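Erkley Lab Project: Why Our Arm Kept Stopping
Final report, fall term, 20th December

1. What we were asked to do

The assignment was to take an existing tabletop routine, written in May by the group before ours, and make it reliable enough to run 200 times in a row. The task is clearing dishes: pick up a piece of tableware, put it in the drying rack, go back for the next. The routine came to us with a note saying it was "basically finished." We did not believe that by the end of the first week, and we believe it less now.

The fault is simple to state. The arm would reach for the mug, the controller would report a successful grasp, and the gripper would close on air. Sometimes it then carried nothing to the rack and logged a placement. Our log holds 762 attempts, and we found false successes all through it.

2. The gripper

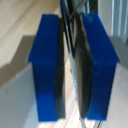

Our first suspect was the calibration, mostly because it is everyone's first suspect. The previous group had zeroed the finger gap by eye, and their settings file gives one number with no record of how they got it. We repeated the procedure with a feeler gauge. With the two blue fingers hanging straight down and open, there is a clear gap to measure, and the dark inner faces are what matter, since those do the gripping. We got a different number from theirs. Putting it in fixed some of the false reports and left most of them alone, so we are not willing to call calibration the cause.

The second suspect was the Uller force sensing library. It decides that something has been grasped when motor current rises above a threshold. The trouble is that current also rises when the fingers reach the end of their travel. A closed, empty gripper and a gripper holding a light plastic mug look very much alike to it. The library's documentation describes the threshold as self-tuning. We saw no sign of tuning in any run.

3. Things that moved when they should not have

The routine takes the position of every item once, at the start, and never looks again. If an item shifts, the arm goes to the old spot. We wanted to know how much this mattered, so we compared wrist camera views with the blue cup in different positions. In the one below only part of it shows, at the lower left, and the middle of the table is bare wood.

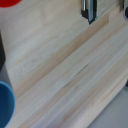

4. The tipped cup

A cup on its side is the worst case for this code. The Patwary detector, which we inherited along with everything else, looks for a round rim as seen from above. It still finds a rim on a fallen cup and returns a confident score, but the grasp angle it suggests is for a cup standing up. We ran this case 4 times before we agreed to stop, on safety grounds: twice the fingers pressed down hard enough to trip the arm's protective stop, and we did not trust the stop to be there every time.

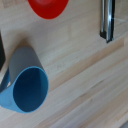

Figure 3. Blue cup on its side, opening toward the lower right.

5. Full setup

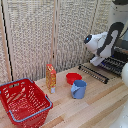 We were told at the midterm review that our layout was too crowded for a fair test, and we disagree. A kitchen counter is worse. The table had a red basket, a small upright box, a bowl, a mug and the rack on it, and the arm had room to hover over the rack with nothing in its gripper. What the reviewers could have objected to is how close together the bowl and mug are. From the side camera the mug overlaps the bowl, and the detector sometimes merged them into one item. We kept that arrangement on purpose — a routine that only works with its items spread apart is not finished.

6. What we changed

Change 1: the grasp check now needs both a current rise and a finger gap wider than fully closed. This removed most of the false successes.

Change 2: the routine looks again before each pick. It is slower, and the Flernar scheduler complains about missed deadlines, but the arm no longer reaches for places where nothing is.

A fallen cup now causes a refusal and a message on the screen. We do not claim to have solved it. We also never reached 200 runs in a row, and any later group that reports doing so should be asked for the raw log.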